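Two-Arm Household Manipulation: Final Project Report

Clovcombe Robotics Club, Senior Group
Team: Janaka Mridha, Habibur Kodikara, Sajib Kanagaratnam
Project advisor: Lorraine Pilkington

1. What we set out to do

Our group wanted to teach a pair of robot arms to do small jobs in a home. Last year's group worked on a lab bench with foam blocks, and their policy did well there and badly everywhere else. Kamrul Khondokar, who was on that team, told us the blocks were too easy and the bench was too clean. We took his advice and moved the whole setup into a house.

We picked two tasks. The first was the bottle task: reach for a named bottle in a row, grip it, lift it and set it down in the same spot. The second was the door task: close a small refrigerator door that has been left open. The two tasks need different things from the arms. The bottle task is about picking the right target and closing the gripper at the right height. The door task is about pushing along a curve without losing contact.

2. Equipment and software

We used the club's two arms with parallel grippers and one camera at head height. Control ran on Quartey, the teleoperation program the club has used for two years. Episodes were stored and labeled in Rivimis. Training was done on the club desktop overnight, using a small imitation learning model that Sajib adapted and that we called Arau.

Setup took most of the first Sunday. The camera angle had to be changed twice, and one gripper was reading its position wrong until Habibur redid the zero point. After that we did not have to calibrate again.

3. Bottle task

For this task the bottles stood in a row on a folding table, with the arms reaching in from the near side. We mixed clear bottles with colored ones, and tall ones with short ones, and changed the order between episodes. Caps were left on for every run.
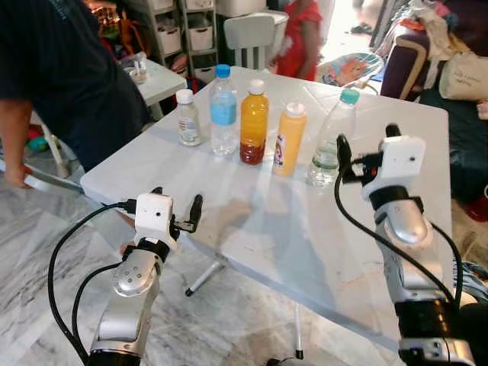
The operator called out the target before each episode, and Janaka typed it in as the label. An episode was thrown out if the operator changed targets halfway or if a second bottle got knocked over. We recorded 588 episodes and kept all but 89 of them. Most of the rejected ones came from the early sessions, when we were closing the gripper too fast and tipping the bottle away from the fingers. Slowing the close speed by half fixed most of this.

Clear bottles were harder than we planned for. The model did fine on the yellow squeeze bottle, which is opaque and stands out against a white tabletop. With clear plastic it often aimed at the cap and came in too high. We added a set of episodes where the operator approached low and level on purpose, and the high grasps became less common, but they did not go away.

4. Door task

We recorded fewer episodes here, 152 in all, and each one took longer. The refrigerator is a small one raised on bricks, so the door swings at a comfortable height for the arms. Each episode began with the door open at a different angle. Furniture was allowed to stay nearby, and the operator had to plan a path that kept the elbow clear of it.
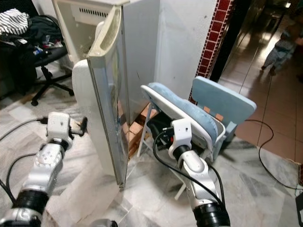 Why did we use imitation learning instead of programming the door motion by hand?
A hand-written motion needs the exact position of the hinge, and ours shifted a little every time the arms were moved. Habibur did write a scripted version, and it worked only when the base was within a small distance of where he had measured it.

The trained model handled different starting angles better than the script did. Its main fault was stopping early — it would push the door most of the way and then back off. We think this is because our operators often paused near the end to check the seal, and the model learned the pause. If we did this again we would write down one rule for how to finish and make every operator follow it.

5. Testing

Each task was tested with 10 trials at the end of training, with the bottles or door reset between trials. The bottle task passed seven and the door task passed six. Two of the three bottle failures were on clear bottles. All four door failures were early stops. These are small numbers and we would not claim much from them.

6. Next year

Ms. Pilkington has asked us to leave the episodes and labels in Rivimis for the next group. Janaka is writing up the file naming, which changed partway through and is confusing. We also suggest a second camera near the wrist — the head camera loses sight of the bottle when the gripper is in front of it.

Clovcombe Robotics Club | Contact the club | Copyright Clovcombe Robotics Club, all rights reserved | Back to top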